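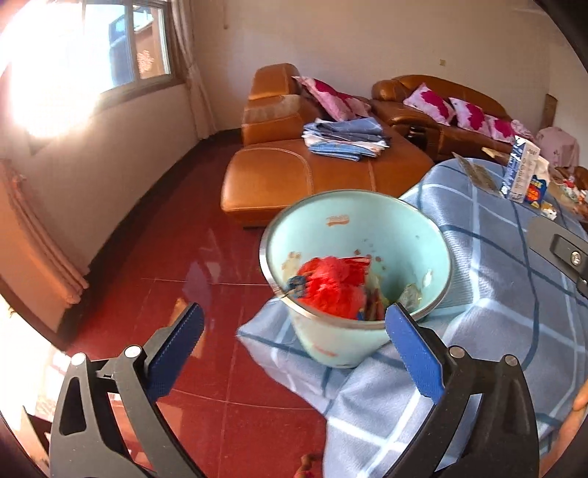

3.2 Collection and sorting of household plastic film

Samples were collected from 26 households in two districts, Pavov and Emari, which differ mainly in how waste leaves the home. In Pavov each household carries its own bags to a shared street container. In Emari a truck stops at the door twice a week. Households were asked to go on using the bins they already had and to leave food waste out of the study bag where they could.

Film was defined as any flexible plastic item thin enough to be folded by hand, including shopping bags, snack wrappers, and the clear overwrap from multipacks. Rigid trays and bottle caps were set aside and weighed as a separate fraction. Items made of paper bonded to plastic were assigned to film when the plastic layer could not be peeled off within one minute.

Figure 3. Plastic items in a household bin. A crumpled red bag lies in the bottom, with wrappers to its right.

Each study bag was weighed on arrival, opened on a steel table, and sorted by two people working apart. Where the two sorters disagreed on an item, it went to a third (S. Nistor) and his decision was final. The sorted film was then shaken for two minutes on a coarse screen and weighed again. We report this second value as "shaken mass." A subsample of 600 g was taken from each district, washed in cold water, dried at room temperature to constant mass, and weighed a last time. The difference between shaken and dried mass is taken as the residue load, and covers both moisture and attached food.

Residue load is known to depend on item size. Small wrappers have more surface for their mass than large bags and tend to hold crumbs and oil in their folds. For this reason the subsamples were drawn in proportion to the size classes found in the full set. Items under 1,000 square millimeters were not sorted by hand and are reported as fines.

The sorting protocol follows the one used in the earlier Mok trial (Chambi and Nistor), with one change. In that trial bags nested inside other bags were counted as a single item, which lowered the item count in homes where small bags are used as liners. Here nested bags were separated before counting. Masses are not affected by the change, but item counts in the two trials should not be compared directly.

Sorting of the September samples was repeated in full after a scale fault was found. Only the repeat values are used in Section 4.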